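How to Care for a Printed Table Covering

Rasterden Household Guidance, revised November 24, 2023

A printed covering protects a table from daily wear and can last for many years. The steps on this page apply to wipeable coverings only. Woven cloths should be washed according to the sewn-in label.

Before you begin, gather two soft cloths, mild dish soap and a bowl of lukewarm water.
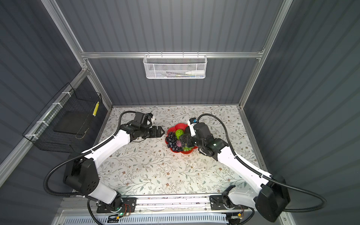 Vine and flower print on a tabletop.

Step 1. Clear and dust the surface

Remove everything from the table and brush crumbs toward one edge with a dry cloth. Grit left in place will scratch the print once the surface is wet.

Step 2. Wash in sections

Dampen a cloth in soapy water, wring it out well and wipe one section at a time. Follow with clean water and dry at once. Scouring powder, bleach and solvent cleaners dull the ink and should not be used.
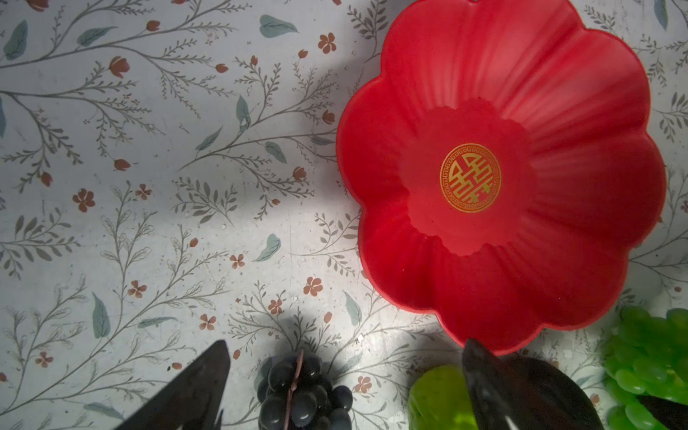
Bushra Swati wrote to us that baking soda paste lifted a turmeric stain from her covering, but that it also left a pale patch where she had rubbed too hard. Readers who wish to try this method should test it first on the underside of a corner.

Step 3. Remove creases

Lay the covering face down on a clean towel and leave it overnight in a warm room. Stubborn folds may be eased with a hair dryer on its lowest setting -- never with an iron.
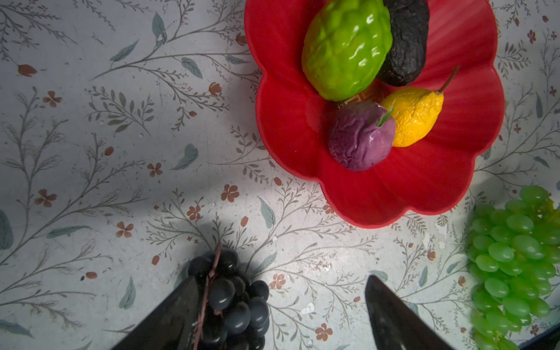

Step 4. Refit and secure

Center the pattern before you fasten anything. Smooth from the middle outward and attach the clips at opposite corners first.

Dishes with a raised foot should be lifted when moved, and felt pads may be placed under heavy pieces.

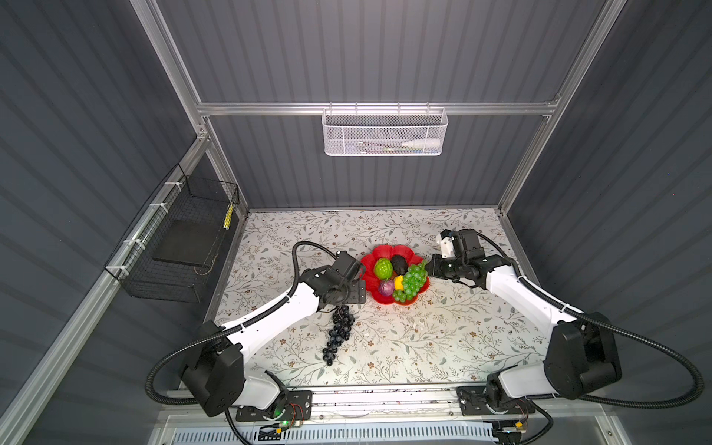
Turn the covering end for end every April so that sunlight fades both halves evenly. When it is not in use, roll it around a cardboard tube with the print facing out and store it away from radiators. Replacement clips for Villetent and Pranis coverings are sold in packs of 23.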